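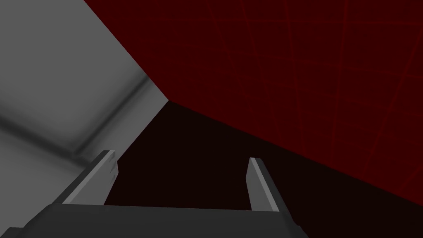
Who Leaves the Common Room Kettle Empty? A Study of Tea at Pirnis Hall

Our question was simple. Students at Pirnis Hall in Zorkcombe say they always refill the kettle after using it. We wanted to know whether the kettle agreed.

Method

A tally sheet was taped up beside the kettle for all of January. Each user ticked "full enough" or "empty". We had 60 residents and one pen, later no pen.

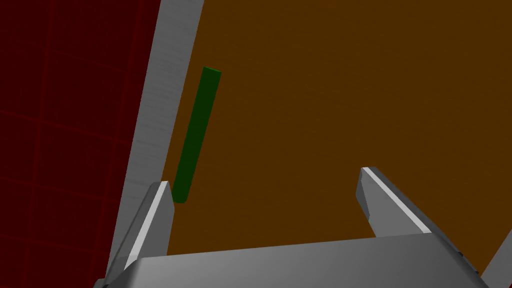 Wenjie Shao

I did the counting. By the end there were 1,021 ticks, of which 13 were on the wall. These were left out -- the wall had no columns.

Results

Most ticks said "empty". In the survey afterwards, only 9 people admitted to ever leaving it that way, and one of them was my co-author, Haoran Jiang.

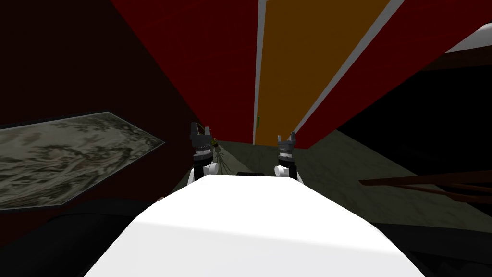

Source: Wenjie Shao and Haoran Jiang, 02/04/2018

Mornings were worst. Exam week was oddly good, perhaps as refilling a kettle is a fine way to avoid revision.

Problems

People who found it full had less reason to complain, so they may have ticked less. Somebody also drew a duck

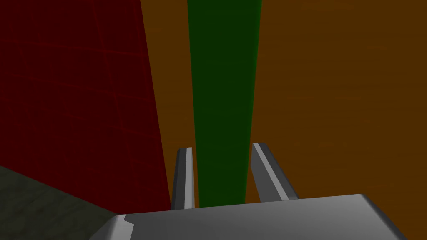

in the "empty" column, and we argued over it for most of an evening before counting it as a tick. Haoran would like it recorded that he disagreed. Next year's group should buy a second pen and tie it to something heavy.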